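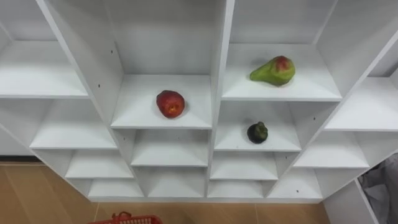
I've had the Umeo picking kit on loan from Wainwright since July, and I've spent more evenings than I should admit teaching it to put the groceries away and bring them back again. I love it! Most of what follows is small stuff I worked out by trial and error, and nearly all of it comes down to how you set up your shelves before you ever switch the thing on. Start with one item to a compartment. An apple on one shelf, a pear lying on its side on another, something small and dark green on the shelf below that, and plenty of empty cubbies left over. It looks like a silly way to store fruit, I know, but give it a couple of evenings like that and you can start filling up.

Shelves first

Open cubbies beat cupboards by a mile. A plain white unit is great for finding things, because red and yellow-green stand out so well against it, and a matte finish is better than gloss. My old glossy unit threw back the ceiling light and Umeo kept going for the reflection of a tomato. If gloss is what you have, a sheet of white paper on each shelf cures most of it.

Write down your shelf heights in the app before you teach anything. Measure from the floor to the top of each shelf, and do it again if you move a shelf pin. I moved one up a single hole and forgot, and had a bruised peach to show for it.

Keep the tall end of the unit against a wall and screw it to the wall if you can. The arm is gentle but it does lean a little when it reaches into the back of a deep cubby.

Fruit and vegetables

Round and firm is easiest. Apples, oranges, limes, small potatoes – all fine on the standard fingertips. Pears are trickier than they look. Lay them on their side with the neck pointing across the shelf, and it will take them by the wide part nearly every time. Stood upright, mine rolled.

Small dark things need more light. I stuck a battery puck light under the shelf above and the misses dropped right off: out of 49 tries with limes and little avocados, it fumbled 4. Before the light I'd given up keeping score.

Skip grapes. Skip anything in a net bag. Bananas work one at a time but it can't break up a bunch (Zofia Gajewski over in Lillwood says hers can, and I'm dying to see it).

Wipe the fingertips with a damp cloth after every session. Dish soap is fine, but rinse well or they get slick. The spare set in the box is softer and I'd save it for ripe fruit.

The floor in front

Clear it. The base needs 26 inches to turn and it's happier with more. Baskets, shoes and laundry are what stop it in our house, so I put down a strip of painter's tape and anything past the tape gets moved. Bare wood floors are perfect. On our hall rug the base crept sideways until I put the rubber feet on, and those are in the little bag taped inside the lid – easy to throw out by accident!

Teaching it a new item

The booklet says to show each item from six sides. I get better results with 12, turning it a bit each time, and with two different examples of the same fruit. Blushed pears and plain green ones count as different things as far as Umeo is concerned, so do both and give them the same name.

Do it in the light you'll use it in. I taught mine at noon, then wondered why it was so hesitant at 8 p.m. Chak-lun Fang at the Cleltitcombe repair café put me on to that one, and he also suggested closing the blinds on the sunny side, which helped with the shadows.

What I'd change

The charger cable is too short and the "done" chime is far too loud for an apartment. You can turn the chime down under Sounds, then Other. I'd also like a way to copy one shelf's settings to the next, as typing them in one by one is a slog on a big unit.

Next I'm trying it on canned goods. The labels are slippery, so I've got some rubber bands ready.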